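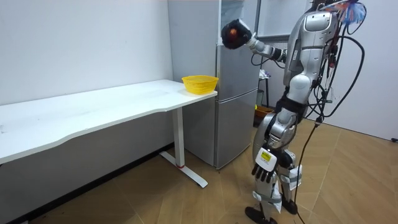

Mondero Leftovers Diary – read this before you use the numbers

What this is

A table of household food diaries kept over one January by people in the Mondero apartment blocks. There are 159 diaries and one row per item thrown out. Dulce Barajas ran the collection and Debashish Uddin did the cleaning. I came in afterwards to write the notes, and I have more doubts than either of them.

What's in the folder

diaries.csv holds the items. households.csv holds household size, number of kids and the main shopping day, which for most people was Saturday. codes.txt explains the food groups. The old file called diaries_final is not final and should be ignored. It still has the Tiedemann building counted twice.

Columns you will trip over

weight_g is a guess in nearly every row. People were asked to use a kitchen scale if they had one, and most wrote things like "half a bag" or "a bowl." Debashish turned those into grams with a lookup table he put together himself. The table is included. I think his figure for a bowl of rice is too high, he doesn't, and we left it alone.

reason is free text squeezed into a few codes. "Went bad" and "forgot it" are separate codes, and I can't tell you what the difference is. Neither could Itzel Cuevas when she recoded a batch blind. She agreed with the first coding in 56 percent of rows, so please don't build a chart on that column.

day is the day the entry was written down, which may be days after the food went out.

Who is missing

We handed out 173 diaries and got 159 back. That sounds great until you ask who took one in the first place. They were offered at the front desk in the evening, so anyone on a late shift never saw them. Two buildings had the sheets in English only for the first week. Students are close to absent.

There is also the plain problem that a person keeping a waste diary wastes less, or says so. Entries drop sharply after the first week. The Brurnik write-up called this "a lasting change in habits." I'd call it people getting tired of filling in a form – at the very least, the data can't tell the two apart.

What I would trust

Bread and salad greens come up far more often than anything else, in every building and every week. The order of the food groups holds up when you drop the worst diaries, meaning the 15 with only a single entry. Totals per household don't hold up. Neither does any dollar figure, including the one on the Prudomeo poster, where somebody multiplied guessed grams by supermarket prices and printed the result without a range.

Changes

Yareli Montes fixed the leftover soup rows that had been filed under drinks. Maricruz Cortés removed apartment numbers and rounded the ages of children. Drinks poured down the sink are still in there, though the instructions told people to skip them and roughly half did.

Using it

Free for any use. Say where it came from and say the weights are estimates. If you find more duplicates, send the row numbers to Dulce and leave your own copy unsorted until she answers, as the rows have no ID column.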